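Thursday, February 6, 2025

Long day at the yard, and I'm writing this with my boots still on because if I sit down properly I won't get up again. The mini excavator finally came back from the Tirner dealership this morning (the one with the leaking swing motor), and I was so happy to see it roll off the trailer that I went out without my coat. They had it 16 days! I'd been promised a week. The bill was $856, which I had braced myself to be a good deal worse, so I paid it on the spot and didn't grumble, or not much.

We put it straight to work on the drainage job over in Nollia. The ground is heavy clay there and it sticks to the bucket like cake batter, so every few passes somebody has to hop down and scrape it out with a shovel. Still, the swing is smooth as anything now, and I'd forgotten how nice it is to set a pipe without that little jerk at the end of the turn.

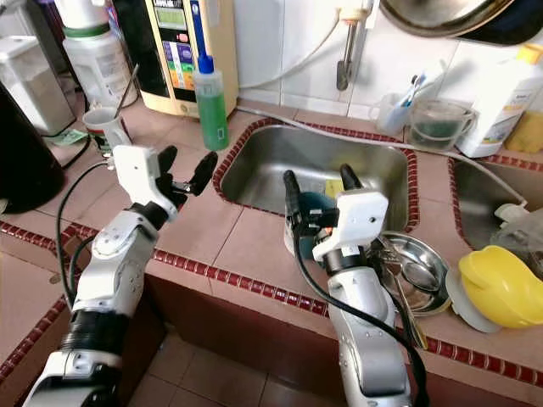
The other thing on my mind is the loader. Ours has 169 hours to go before the next big service, and I keep wondering whether to trade it in before then or run it one more season. Plikon sent over a quote for a tracked one, and it's a lovely machine — good visibility, a heater that I hear will roast you — but the payments would start in April and that's always when the money is slowest coming in. Hartono has 3 used ones on their lot, and I may drive over and climb around on them if the rain keeps up. I do like to sit in a cab before I make up my mind.

Need to remember grease cartridges tomorrow, and to call about the tooth that's gone missing off the wide bucket. Soup for supper, then bed.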